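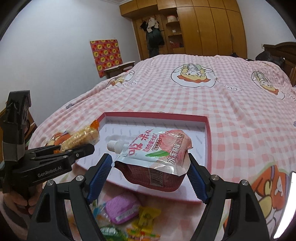

Peach drink in a pouch, white screw cap

Okay so I've had four separate messages asking if I'm going to write about Paula Zamfir leaving Clenavmont, and yes, obviously I am, what did you think I was going to write about, my boiler? (The boiler is fine again, thank you to everyone who asked.)

For anyone who wandered in from the soup recipe: Clenavmont is the hotel drama I've been going on about since I started this blog. Rich family, big hotel on a lake, somebody's always got a secret brother. Paula plays Verity, the manager, and she's been in it from the very first episode. 13 seasons! I've had three apartments and two cats in that time and Verity has been there for all of it, marching across the lobby in those shoes.

And now she's going. The statement went up on 11th February, late in the evening, on her own page and before the show said a word, which tells you plenty. It was short. She thanked the crew, she thanked "the people who watched with their moms" (I was a wreck, I watched with my mom), and she said she was leaving to spend more time on other work. She didn't thank the producers. I read it over and over looking for them, and they're not in there.

The show put out its own post the next morning and it was so chilly. "We wish Paula well in her future endeavors." That's what my old job said about the guy who stole the printer toner.

So what happened? I don't know, I'm a person with a laptop and a couch. But I've been following this cast for a long time and I have some thoughts, and I'd like to get them down before the interview everyone says she's giving in April.

Theory one is money. The story going around the message boards is that she found out what the new guy is making. The new guy being the one who plays Uncle Marcus, who came in last season, was in 6 episodes and spent most of them in a coma. If they're paying him more to lie in a bed than they're paying her to carry the entire lobby, I'd leave too. I'd take the shoes with me. But I haven't seen anybody with a real source for this. It all goes back to one post by someone with a duck for a profile picture, and the same duck told us the hotel was going to burn down in the finale, and the hotel is very much still standing.

Theory two is the feud. You'll remember the Grornthorpe thing. If you don't, the cast went up to Grornthorpe for the fan weekend, and during the panel somebody asked about the wedding episode, and Paula said "you'd have to ask the writers, I only found out I was getting married at the table read." Everyone laughed. She laughed. The head writer, sitting two chairs down, did not laugh even slightly. There's a video, it's 11 minutes long, and I've watched the part with his face more often than I'd like to admit.

After that she didn't do the second panel. They said she had a sore throat. My friend Dee was at that weekend and stood behind her in line for coffee an hour later, and says she sounded completely normal ordering an oat milk latte. I pass that along for what it's worth. Dee also thinks she saw Uncle Marcus at the gas station, and it was a different man.

Theory three, and this is the one I keep coming back to, is that she's just tired. It's not a juicy theory and it got zero likes when I put it in the group chat. But go back and watch season one and then watch anything from last year. In season one Verity had a sister, a drinking problem, a night class and a thing with the chef. Last year she mostly stood behind the desk and said "he's gone up to his room" to other people who were having a plot. I counted on my fingers how many scenes she had outside the hotel and I didn't need the second hand. If I were an actress that good I'd want to go outside now and then.

Okay, now the romance part, because I know half of you scrolled straight down here (hi).

The whole internet has decided that she's seeing Khattak. Just the one name, he does that, he's the singer with the gray streak who had that song in the ferry commercial. The evidence is as follows. They were at the same charity dinner. They've both posted a picture of the same kind of lemon tree. And he "liked" her leaving announcement, along with, I have to point out, a whole crowd of other people including my aunt.

I went back and forth on this one all weekend. The lemon tree is a bit much, I mean lots of people have lemon trees. But the dinner photos are cute! She's leaning over to say something to him and he's got his head right back laughing, and I've never once seen that man show his teeth. Then again they could be discussing the chicken. I'd be happy for her if it's true and I'd also be happy if people left her alone about it, and yes I'm aware of what I'm doing as I type this.

What I don't like at all is the ex getting involved. I'm not going to name him, he's had enough clicks. He went on that morning radio show and said he "wasn't surprised" she'd walked out on the show and that "people who know her know." Know what? Say the thing or go home! They split up years ago and he's still dining out on it. The host didn't push him either, just went straight to the weather. I turned it off and did the dishes in a temper.

Her only answer so far has been a picture of her dog asleep in a laundry basket, no caption, posted the same afternoon. Perfect, no notes.

So what's next for her? The one thing that seems solid is Fukora. That's the new streaming thriller, the one set on an oil rig, and her name was on the casting page for most of a day before it got taken down again. I have a screenshot, and so does everybody. It's supposed to be 6 parts, filming somewhere cold, and if the part is the one I think it is she'd be playing the engineer who doesn't believe the captain. Do oil rigs have captains? Whoever's in charge of the rig. I'm so ready for Paula Zamfir in a hard hat being ignored by men who are about to be very sorry.

As for how they write Verity out, please, please don't kill her. I couldn't take it. We lost the chef to the boat thing and I still can't hear that piano music. Send her to run a hotel in Portugal. Let her find her sister again (has everybody on that writing staff forgotten about the sister? she went to buy stamps in season four and never came back). Let her walk out through the front doors for once instead of round past the kitchen. My mom thinks she'll fall down the stairs. My mom has thought that about every single character since the stairs were put in, so one day she's going to be right and I'll never hear the end of it.

There are still a few episodes of hers to come, she'd filmed them before all this, and I'm going to be recapping those the same as always. I may be a day late with the next one as I'm helping my brother move and he owns, no joke, a church organ.

Put your theories in the comments. Be nice about the ex, or at least be brief. And if you were at Grornthorpe and you got a look at the head writer during the second panel, I'd love to hear from you, my email's on the side there and I won't use your name.

Soup people, I haven't forgotten you, the leek one's going up as soon as I work out what I did with the nutmeg.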